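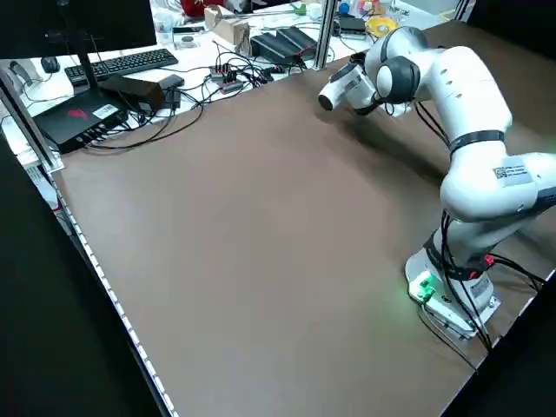 To: Stanell Bench list
Subject: Re: [stanell-bench] small screwdrivers, racks and the brown table

Replying to the message from Thornbury Street end of the building, quoted in part below. I was going to answer off the list but a few people have asked me the same things since June, so it may as well go to everyone.

> We are setting up a second bench on our side and want to
> do the small screwdrivers properly this time. At the moment
> they live in a mug with the pens and the tweezers. Three
> questions if anyone has time:
>
> 1. Is a perforated rack any better than a drawer with a
> foam insert? We have priced the foam at Osman and it
> costs more than the screwdrivers did.
>
> 2. Do the racks slide around on the table? Ours will sit on
> a smooth top and I don't want to drill into it.
>
> 3. How do you keep the thing from turning back into a mug
> after a month?
>
> Also, does anyone still have the Fallero labels, or did
> those all get used on the parts bins?

On the first question, I've used both and I would go with the rack. The foam looks good on the day you cut it. Then somebody buys a driver with a fatter handle and it doesn't fit any of the slots, so it gets laid on top, and the drawer stops closing. A rack with plain holes takes whatever shaft will go through. The blade drops in, the handle stops it, and you can see from across the table which one is missing.

Check the hole size before you buy or print anything. We got this wrong the first time. The Grukevon rack we tried had holes that suited precision drivers and nothing else, and we have 13 small drivers of which only 9 would go in. The other four were the ones people reach for most. If you have calipers, measure your thickest shaft and leave a little room. A tight hole means you need two hands to get the driver out, one to hold the rack down and one to pull.

Color is up to you, but I would get white if your table is dark. Ours is a brown top and a white rack is easy to find on it. A black one on the same table was always being put down and lost under a cable.

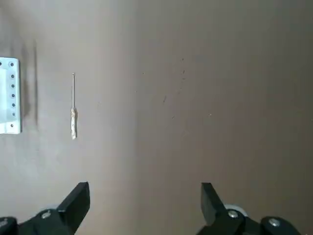
On sliding: yes, they do, if the rack is light. A small one weighs next to nothing with no tools in it, and even with a few in place it will move when you pull a driver out at an angle. I wouldn't drill either. Things I have tried, in order:

- Rubber feet from Osman, the stick-on kind. These held for a while and then one came off, and a rack on three feet rocks.
- Double-sided tape. It holds well, but you will want to move the rack sooner than you think and the tape leaves a mark on a matte surface.
- A piece of cloth under everything. The rack still moves, but less, and a dropped screwdriver doesn't roll as far. Loose screws stay closer to where they fell, too.
- A heavy base. I screwed a rack to an offcut from the scrap bin and it hasn't moved since. It is ugly and takes up more of the table.

If you go with cloth, pull it flat before you set anything on it. A fold under a rack makes it tip, and a small screw in a fold is hard to see. Matte fabric in a middle brown is good for the eyes. We had a shiny one before, and under the ceiling lights you couldn't look at it for long.

Whatever you choose, put the screwdriver down in the same direction every time if you are going straight back to it. I lay mine beside the rack with the handle toward me. It saves turning it over in your hand, and it means that at the end of the day I can tell which tools are out because I was using them and which are out because someone forgot. 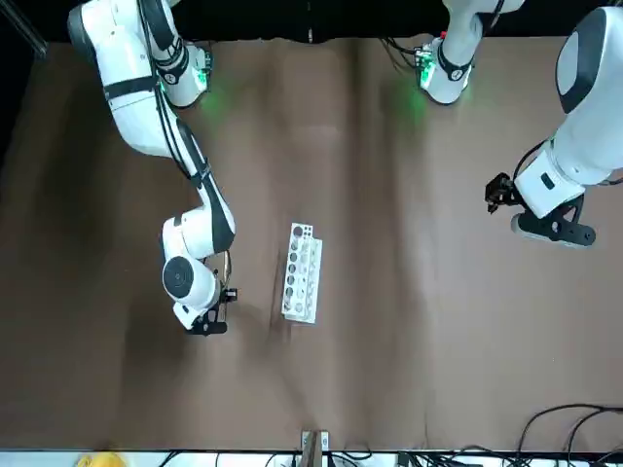

For the third question I only have habits to offer. What has worked on our side:

The rack gets only screwdrivers. No tweezers, no pens, no hex keys. The mug is allowed to stay, but it moves to the desk with the keyboard and it doesn't come back to the work table.

Spares go in a bag in the cupboard. We had 2 of several sizes in the rack for a while, and people took one, saw another still there, and assumed nothing was missing.

Last person out puts the drivers back and clears the top. It takes a minute. I do it at 6 in the evening if I am the one here, before I shut the monitor off, and if something is missing I look under the edge of the table first and then in among the cables on the desk. That is where most of them end up.

I would also sort out the cables behind the table before you set up the second bench. We didn't, and the desk at the back has power adapters, a power strip and a lot of black cable in one pile. A black-handled driver that goes into that pile is gone until the next time someone pulls a plug. A 300 mm tray under the back edge of the desk would take most of it. I have been meaning to put one up since spring – the tray is in the cupboard, still in its wrapper, and if your side wants it for the new bench you can have it.

About the Fallero labels: there is most of one sheet left, in the top drawer under the tape measure. They are the small ones. They fit along the front edge of a rack if the edge is flat, but they curl on anything rounded. Please don't use them on the holes themselves, which someone did on the parts side, and the glue got on the shafts.

One more thing that wasn't in your questions. If you buy the Grukevon rack anyway, the narrow one, don't enlarge the holes with a hand drill unless you clamp it well. The plate flexes and the bit grabs. I cracked one between two holes that way. A round file is slow but gives you a clean edge, and you only need to do the few holes you care about.

I can bring our spare rack over so you can try your own drivers in it before ordering. Leave a note on the list with a time that suits, mornings before 11 are best for me.

– from the back bench, Stanell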